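Regel 14 und die Banane

18.07.2022

Seit Dezember haben wir in der Werkstatt einen Leitfaden für Aufnahmen mit zweiarmigen Robotern. 40 Seiten, verfasst von Imarell, abgenommen von Leuten, die ich am Tisch noch nie gesehen habe. Corentin Langlois hat ihn mir mit dem Satz übergeben, damit werde jetzt alles vergleichbar. Ich habe da meine Zweifel.

Nehmen wir Regel 14: »Die Objekte sind repräsentativ auszuwählen.« Repräsentativ wofür? Ein Notizbuch, ein Drahtbügel, eine Banane, ein Ladekabel. Kann man machen. Aber wer die Liste für Escobedo zusammenstellt, greift zu dem, was gerade in der Schublade liegt, und setzt danach das Häkchen. Das Häkchen sieht hinterher sehr ordentlich aus.
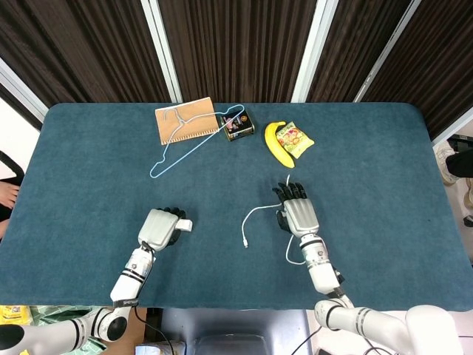

Beim Sicherheitsabstand wird es ernster. Der Leitfaden verlangt 200 Zentimeter zu jeder Person, »soweit betrieblich möglich«. Mit so einem Nachsatz kann man sich die Zahl auch sparen. Entweder gibt es eine Risikobeurteilung für genau diesen Aufbau, mit Geschwindigkeit, Kraftbegrenzung und erreichbarem Not-Halt — oder es gibt eben keine.

Und dann die Protokolle. In unserer Ablage liegen 3614 Durchläufe, davon 2761 mit dem Vermerk »regelkonform«. Was der Vermerk heißt, hängt davon ab, wer an dem Tag Dienst hatte. Bei Jondamness soll das besser laufen, höre ich. Belege habe ich keine gesehen.

Ich bin nicht gegen Regeln. Ich hätte gern fünf Stück, die man am Tisch prüfen kann, mit Name und Unterschrift darunter. Den Vorschlag habe ich Corentin heute geschickt.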